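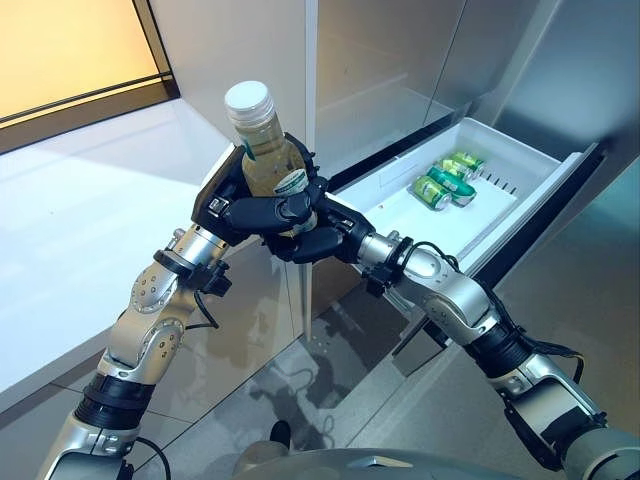
1/ Faz tempo que me pedem para contar como anda a vida na copa da Gistport depois que chegaram os robôs, e eu sempre prometo e esqueço. Então hoje vai, com calma, um café do lado e desculpa antecipada pelo tamanho (quem me conhece já sabe que eu não sei contar nada em duas linhas).

2/ Para quem chegou agora: eu cuido das bebidas e dos lanches de um prédio com 400 pessoas. Geladeira, bancada, sala de reunião, a visita que aparece sem avisar. São 11 anos fazendo isso, e gosto muito. Sei quem toma chá sem açúcar e quem finge que parou com refrigerante.

3/ A parte do serviço que mais pesava era a geladeira. Abrir gaveta, abaixar, deitar lata, levantar, pegar garrafa, abaixar de novo. No mês de novembro passaram pelas nossas geladeiras 1284 garrafas e latas, e antes cada uma delas passava pela minha mão e pelo meu joelho. Hoje 243 ficaram por conta do robô.

4/ Sim, só 243! Eu sei que tem gente que imagina o robô fazendo tudo e a gente olhando. O bicho é caprichoso mas vai devagar, e garrafa de plástico é um assunto delicado: se aperta demais ela amassa, se aperta de menos ela roda na mão. Garrafa cheia, então, pede as duas mãos. Eu faço com uma e falando ao telefone, mas eu treinei a vida inteira.

5/ Quem cuida da parte técnica é o Manolis Theodorakopoulos, da Tralton, um homem de uma paciência que eu queria ter com meus filhos. Na primeira semana ele me perguntou como eu pego uma lata deitada no fundo da gaveta. Fiquei uns segundos olhando para a minha própria mão, sem saber responder. Precisei fazer de novo, bem devagar, para descobrir que eu primeiro empurro a lata com o dedo do meio.

6/ Isso mudou uma coisa em mim, viu? Ninguém nunca tinha me perguntado como eu faço o meu trabalho. Perguntavam se estava pronto. Agora tem uma reunião de 30 minutos em que eu explico e um engenheiro anota — e quando eu digo que uma posição não presta, eles mudam a posição.

7/ Também aprendi um monte de palavra nova. Garra, punho, junta. Aprendi que a ponta que encosta nas coisas importa tanto quanto o braço inteiro, e que três peças em pé, uma coladinha na outra, dão mais trabalho do que uma sozinha, porque o dedo da garra é grosso e precisa de espaço para entrar. Com os meus copos na bandeja é igualzinho.
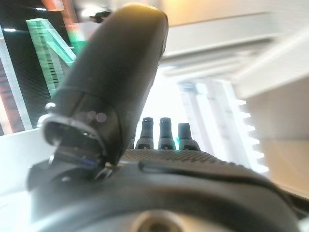
8/ Agora a parte menos bonita, que eu também prometi contar. Quando veio a notícia, eu chorei no vestiário. Éramos três na copa e fiz a conta que todo mundo faz. Passei uma semana dormindo mal e respondendo torto para quem não tinha culpa.

9/ Quem sentou comigo foi a Ailbhe Ó Néill, que coordena o andar. Ela não veio com discurso. Trouxe a escala do ano seguinte impressa, com os nossos três nomes, e disse o que sabia e o que ainda não sabia. Prefiro mil vezes assim. Pedi que colocasse por escrito e ela colocou.

10/ O que mudou de verdade no meu dia: abaixo menos, escrevo mais (tem um caderno de ocorrências, e a minha letra melhorou!) e tenho mais tempo para as salas. O que não mudou: limpar gaveta, conferir validade, receber fornecedor e resolver a vida de quem derrubou suco no teclado.

11/ O que eu ainda acho que falta: aumento. Aprendi função nova, ensino função nova, e no contracheque continuo sendo copeira. Já falei com a Ailbhe, já falei com o RH, e vou falar de novo em janeiro. Se você está passando por isso no seu trabalho, anote tudo que ensinar, com data.

12/ Meu café esfriou e tem entrega chegando. Se alguém aí também trabalha com robô do lado, em cozinha, estoque, hospital, me conta como é, que eu leio tudo à noite. Beijo grande 💛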